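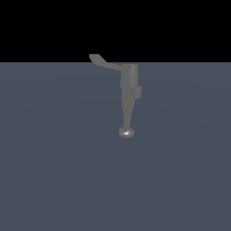
물림률이 서로소인 톱니 조합을 쓰는 이유는 무엇인가?
맞물리는 두 기어의 잇수가 서로소이면 한쪽의 특정 이가 상대 기어의 모든 이와 차례로 만나게 되어, 가공 오차나 국부 손상에 따른 마모가 몇 개의 이에 집중되지 않고 전체에 분산되기 때문이다.

헌팅 투스(hunting tooth)

헌팅 투스는 기어쌍의 잇수를 서로소로 만들기 위해 한쪽 기어에 더하거나 뺀 이, 또는 그렇게 설계된 잇수 조합을 가리키는 기계공학 용어이다. 한국어 문헌에서는 '헌팅 기어', '서로소 잇수비'로 옮기기도 하며, 표기는 통일되어 있지 않다. 본래는 제분소의 목제 기어를 만들던 장인들이 쓰던 말로, 여분의 이 하나가 짝을 계속 바꾸어 찾아다닌다는 뜻에서 나왔다.

정의

피니언의 잇수를 z1, 큰 기어의 잇수를 z2라 하고 두 수의 최대공약수를 g라 한다. 피니언의 임의의 이가 큰 기어에서 만나는 서로 다른 이의 수는 z2/g이다. g가 1이면 피니언의 각 이는 큰 기어의 모든 이와 접촉하며, 이를 완전 헌팅이라 한다. g가 z1과 같으면, 즉 z2가 z1의 정수배이면 큰 기어의 각 이는 언제나 피니언의 같은 이하고만 맞물린다. 이것이 비헌팅이다. 그 사이의 경우는 부분 헌팅으로 분류한다.

예를 들어 잇수가 20과 40인 조합은 최대공약수가 20이므로 비헌팅에 해당한다. 큰 기어의 잇수를 41로 바꾸면 최대공약수는 1이 되고, 기어비는 2.00에서 2.05로 달라진다. 두 기어의 특정한 한 쌍의 이가 다시 만나기까지 피니언은 41회전, 큰 기어는 20회전을 한다.

헌팅 주기와 주파수

동일한 이의 쌍이 다시 맞물릴 때까지의 시간을 헌팅 주기라 하고, 그 역수를 헌팅 투스 주파수라 한다. 맞물림 주파수를 f라 할 때 헌팅 투스 주파수는 f를 z1과 z2의 최소공배수로 나눈 값이다. 위의 20:41 조합에서 피니언이 매분 1,000회전하면 맞물림 주파수는 333.3Hz, 헌팅 투스 주파수는 0.41Hz가 된다.

이 성분은 주파수가 낮아 통상의 가속도계 측정 대역 아래에 놓이는 일이 많다. 양쪽 기어에 각각 손상된 이가 있을 때 두 이가 만나는 순간에만 충격이 커지며, 스펙트럼보다는 시간 파형에서 느린 간격의 반복 충격으로 먼저 식별된다. 측정 시간은 최소한 헌팅 주기의 2배 이상으로 잡는다. 한쪽 기어에만 손상이 있는 경우에는 해당 축의 회전 주파수 성분이 우세하다.

마모에 미치는 영향

잇면의 피치 오차와 표면 거칠기는 이마다 조금씩 다르다. 완전 헌팅 조합에서는 길들이기 과정에서 각 이의 요철이 상대 기어 전체에 고르게 작용하여 잇면 형상이 평균화된다. 비헌팅 조합에서는 특정 쌍끼리 서로 맞춰 닳으므로 초기의 편차가 고정되기 쉽다. 반면 이 하나가 심하게 손상되었을 때 완전 헌팅은 그 손상을 상대 기어의 모든 이로 옮긴다. 잇면을 쌍으로 래핑하는 기어에서는 래핑 중 접촉이 고르게 이루어지도록 서로소 잇수를 택하는 것이 일반적이다.

두 기어의 경도 차가 클 때의 효과에 대해서는 견해가 나뉜다. 나이마 살렘(Naima Salem)은 표면경화 피니언과 조질강 기어를 조합한 시험에서 헌팅 여부에 따른 마모량 차이가 길들이기 구간 이후에는 윤활유 청정도의 영향보다 작았다고 보고하였다. 이 결과는 모듈 3의 평기어에 한정된 것으로, 헬리컬 기어에 그대로 적용하기는 어렵다.

적용이 제한되는 경우

기어비가 정확한 정수여야 하는 장치에는 헌팅 투스를 쓸 수 없다. 4행정 내연기관의 캠축 구동에서는 크랭크축과 캠축의 회전비가 2:1로 고정되므로, 직접 맞물리는 한 쌍의 기어로는 비헌팅이 불가피하다. 중간에 아이들러를 두면 전체 비를 유지하면서 각각의 맞물림을 서로소로 만들 수 있다. 시계의 운침 기어열, 인쇄기의 동기 기어, 나사 절삭용 변환 기어에도 같은 제약이 있다.

유성기어 장치에서는 조립 조건이 추가된다. 유성기어를 등간격으로 배치하려면 선기어와 링기어 잇수의 합이 유성기어 개수로 나누어떨어져야 하며, 여기에 선기어와 유성기어, 유성기어와 링기어의 서로소 조건을 함께 부과하면 선택할 수 있는 잇수 조합이 크게 줄어든다.

정비상의 유의점

비헌팅 또는 부분 헌팅 조합을 분해할 때에는 맞물린 이의 위치를 양쪽에 표시하고 재조립 시 원위치에 맞춘다. 위상이 어긋나면 이미 서로 맞춰 닳은 잇면이 다른 이와 접촉하여 소음과 진동이 증가할 수 있다. 드로즈카(Drodska)의 감속기 정비 지침은 이 표시를 타각으로 남기도록 하고, 더든(Dudden)의 지침은 끝면에 전해 부식으로 표시하도록 한다. 완전 헌팅 조합은 마모에 관한 한 위상을 맞출 필요가 없으나, 타이밍을 전달하는 축이면 별도의 기준 표시를 따른다.

체인 전동

같은 원리는 롤러 체인에도 적용된다. 체인의 링크 수는 연결부에 오프셋 링크를 쓰지 않기 위해 짝수로 하는 것이 보통이므로, 스프로킷 잇수를 홀수로 하여 공약수를 줄인다. 잇수가 홀수라도 링크 수와 3 이상의 공약수를 가질 수 있으며, 이때는 부분 헌팅이 된다.

같이 보기
기어비
최대공약수
맞물림 주파수
피팅(기계)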